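What Went Wrong in October

Our favorite part of this project was the bug hunt! The left arm kept losing its grip on plates in the middle of a lift, and we had no idea why. Reto Aigner went through 1,896 log lines and found it: the grip check ran 300 ms too late, so the arm started moving before the fingers had fully closed. We named the fault Jarko (long story) and added a wait step plus a force limit. Then we went straight back to the dish rack, starting with the gray plate.

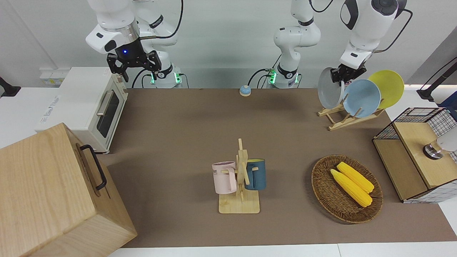 Next Steps

We want to try the fix on mugs, and we still need a faster stop if both arms get too close.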